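Chapter 5
Timber in the Town House

By the end of this chapter you should be able to explain how timber reached the towns, who worked it, and why so little early flooring survives.

When fire destroyed much of Clerkgate in 1562, the town council ordered that party walls be rebuilt in stone. Floors and roofs were exempt. Timber remained cheap, and the forests above Plirnow lay only two days away by river. The council's accounts record roughly 300 loads landed at the quay before the end of September.

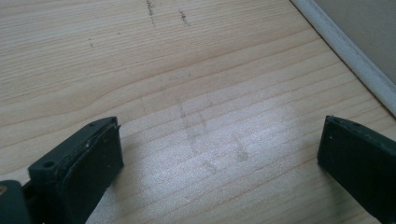
Figure 5.2 Pale wood flooring with closely spaced grain.

Boards were sold by width, and the widest went to the merchants' houses. Poorer households made do with beaten earth on the ground floor - a practice that lasted longer than the written sources suggest. Marcela Matoušek has argued that probate inventories mislead us on this point, as clerks listed furniture with care but seldom mentioned what it stood on. Her study of the Koubek family papers is discussed in the second section.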